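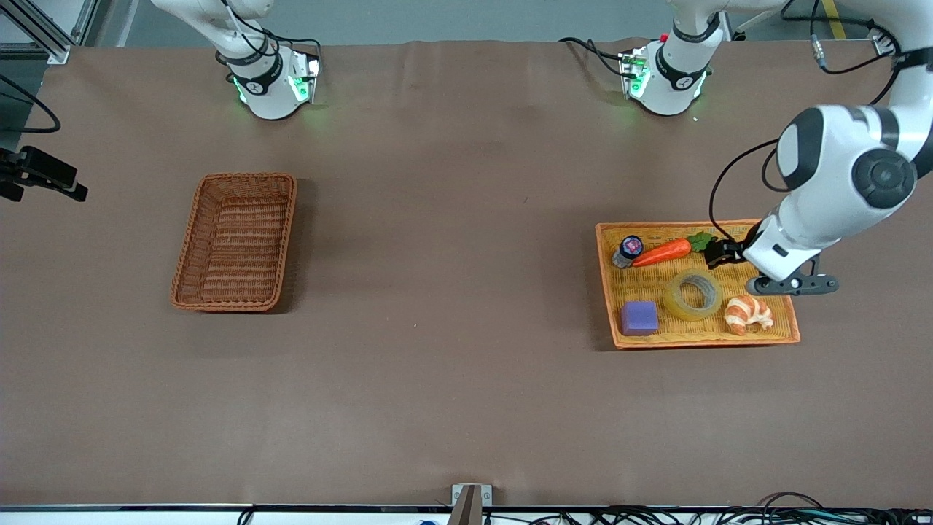 Small shops that pack mixed orders by hand do not often get a visit from a robot seller. The margins are thin and the goods are all different. Skidau, a company of nine people, wants to change this with a rental kit called Ledar. The kit is two arms, a table, the cameras and the software, and it costs 600 euros per month. I spoke on Saturday with the product manager of Skidau in their hall at Stirnodari.

My first question was about the price. "It is the price of a part-time helper for a few days," the manager said. "If a customer tells me the helper is better, sometimes I agree. We have sent people home without a contract."

The trial lasts one week. The customer sends a box of goods, and the team at Skidau teaches the arms to move them from a tray to a basket. In the hall they practice with a mixed tray: a toy carrot with leaves, a toy croissant, a roll of clear tape, a small bottle with a dark purple cap, a purple cube. I asked why they do not use real products from the beginning.

"Because the shape is what we study," the manager answered. "A roll of tape has a hole. A carrot has leaves, and the fingers must decide if they take the leaves or the body. For me the leaves are the more interesting choice, but my colleagues do not agree."

A new item needs 44 demonstrations before the team lets the arm try alone. For soft things the number is higher, and the manager did not want to give me a figure. The longest list that one customer has today is 158 items. This customer is Subramaniam, a shop for gifts and kitchen toys, and it has kept the kit after the trial.

"They called us 262 times in the first season," the manager said, and laughed. "We wrote down every call. Most were about the light in their room, and after this we changed the manual."

Some things I did not like. The kit needs a table of its own and it cannot be folded away in the evening. The cables behind the arms need space also. When I mentioned the cables, the manager did not defend them. "A shorter set comes in August. The old customers will get it without paying."

The second arm is included in every contract, even when the work needs only one. I asked if a cheaper version with one arm is possible.

"People ask this every week. We tried it, and after two months they wanted the second arm for holding bags open. Then somebody must drive there and install it. So we say no."

The contract can be stopped after three months, and Skidau collects the kit at its own cost.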